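Suche: Begriff eingeben
Los

17. Januar 2026
Von Oda Öberg

Baut eure Greifer selbst, und baut sie zu zweit

Seit Dezember liegt bei mir zu Hause kein freier Quadratdezimeter Tisch mehr, und ich bin so gut gelaunt wie lange nicht. Schuld sind zwei Handgreifer. Man nimmt sie in die Hände, zieht die Backen zu, hebt damit etwas auf, und die Bewegung landet als Datensatz auf der Platte. Irgendwann soll ein Roboterarm daraus lernen, wie man eine Steckdosenleiste unter dem Tisch hervorzieht oder einen Beutel Schrauben umlagert. Irgendwann! Bis dahin greifen wir selbst, und das macht mehr Spaß, als ich je vermutet hätte.

Ich möchte hier eine Meinung vertreten, die in unserer Werkstatt nicht alle teilen: Wer sich für Robotik interessiert und wenig Geld hat, sollte den Arm erst einmal weglassen. Kein Gestell, keine Motoren, keine Achsen, die nach drei Wochen immer noch rattern. Fangt mit der Hand an. Mit eurer eigenen, die ein gedrucktes Werkzeug hält.

Mein erster Versuch war nämlich der andere Weg. Ich habe einen kleinen Arm gebaut, fünf Gelenke, gebraucht zusammengekaufte Servos, eine Steuerung, die ich Wilero getauft habe und die ihrem Namen keine Ehre gemacht hat. 252 Stunden stehen in meinem Heft. Am Ende konnte der Arm winken. Das war ein schöner Moment, wirklich, wir haben in der Küche gejubelt, aber vom Greifen war er so weit entfernt wie am ersten Tag. Alles, was ich gelernt hatte, betraf Kabelbruch, Spiel im Getriebe und die Frage, warum ein Netzteil unter Last einknickt. Wertvoll, sicher. Nur wollte ich etwas anderes wissen: Wie fasst man Dinge eigentlich an?

Das klingt banal, bis man versucht, es aufzuschreiben. Eine Tasse am Henkel, gut. Aber ein Tuch? Ein Kabel, das am anderen Ende festhängt? Ein halb leerer Karton, dessen Schwerpunkt wandert, sobald man ihn kippt? Mit den bloßen Händen denkt man darüber nie nach, weil zehn Finger jede Dummheit ausbügeln. Mit zwei Backen pro Seite merkt man plötzlich, wie viel man mit dem kleinen Finger gemogelt hat. Beim ersten Mal habe ich ein Geschirrtuch achtmal fallen lassen und dabei laut gelacht.

Der Greifer selbst heißt bei uns Rilteo, inzwischen in der achten Fassung. Die ersten beiden waren zu schwer (man spürt das nach zehn Minuten im Daumenballen), die dritte brach an der Führung, die vierte war schön, aber schloss schief. Und das ist für mich der Kern der Sache: Zwischen Fassung vier und Fassung fünf lag ein Abend. Gedruckt, entgratet, verschraubt, ausprobiert. Beim Arm hätte dieselbe Änderung bedeutet, die halbe Kinematik neu zu rechnen. Wer lernen will, braucht kurze Wege zwischen dem Einfall und dem Moment, in dem einem das Ding um die Ohren fliegt.

Gegen das Selberbauen gibt es natürlich Einwände, und manche sind gut. Der beste kommt aus unserer eigenen Gruppe, der offenen Werkstatt Lirness, in der ich seit Jahren Mitglied bin. Er lautet: Ihr sammelt Daten, die nur zu eurem krummen Greifer passen, und wenn ihr die Backen ändert, könnt ihr von vorn anfangen. Das stimmt zum Teil. Wir hatten nach Fassung sechs schon eine ganze Reihe Aufnahmen, und mit der breiteren Backe waren viele davon nur noch als Anschauung zu gebrauchen. Weh getan hat das schon. Ich halte trotzdem dagegen, dass niemand von uns ohne diese Aufnahmen gewusst hätte, dass die Backe breiter werden muss.

Der zweite Einwand ist das Geld, und den verstehe ich weniger. 3000 Gramm Filament haben wir für alle acht Fassungen verbraucht, Fehldrucke eingerechnet. Die Schrauben kamen aus der Restekiste. Teuer ist vor allem die Zeit, und die geht in einer gemeinsamen Werkstatt viel besser auf als im Keller. Einer greift, einer schaut auf den Bildschirm und ruft, wenn die Lage der Hand verloren geht - so einfach ist das und so anstrengend.

Die Lage, ja, die Marker. Auf Markerwürfel lasse ich nichts kommen! Ein Würfel mit aufgeklebten schwarz-weißen Mustern, fest mit dem Griff verbunden, und eine Kamera kann daraus ablesen, wo die Hand im Raum ist und wie sie gedreht steht. Papier und Kleber, mehr steckt nicht dahinter. Wichtig ist nur, dass die Flächen plan sind und dass man sie nicht ständig mit dem eigenen Ärmel verdeckt. 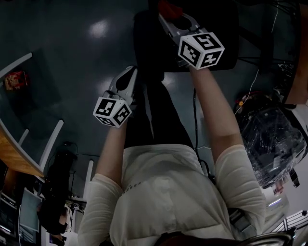 Beide Greifer im Einsatz, der Markerwürfel sitzt jeweils gleich über der Hand.

Tief greifen ist übrigens die beste Schule. Auf Tischhöhe kann jeder, da stehen die Ellbogen bequem und die Sicht ist frei. Am Boden schiebt sich der Körper dazwischen, die Arme sind lang, glänzender Belag spiegelt die Lampen zurück, und jede Ungenauigkeit im Griff wird sofort spürbar. Ich würde jeder neuen Gruppe raten, schon am ersten Abend mit Bodenaufgaben anzufangen und die hübschen Tassen auf später zu verschieben.

Was mir noch fehlt, ist eine vernünftige Rückmeldung für die Finger. Man sieht, dass die Backe anliegt, aber man spürt kaum, wie fest. Unter dem Arbeitstitel Maksymiv probieren wir gerade eine weiche Auflage mit einer Feder dahinter aus, und die erste Version quietscht erbärmlich. Die zweite ist gezeichnet. Wenn jemand Erfahrung mit kleinen Blattfedern hat, die sich nicht nach einer Woche setzen, schreibt mir bitte - ich bringe im Gegenzug gern die Druckdateien von Fassung acht mit, samt der Liste aller Stellen, an denen sie noch klemmt.

Zuletzt erschienen
Wilero zerlegt: was von einem Arm übrig bleibt
Plane Flächen drucken, ohne zu verzweifeln
Lirness öffnet die Metallecke wieder
Restekiste sortieren, ein Geständnis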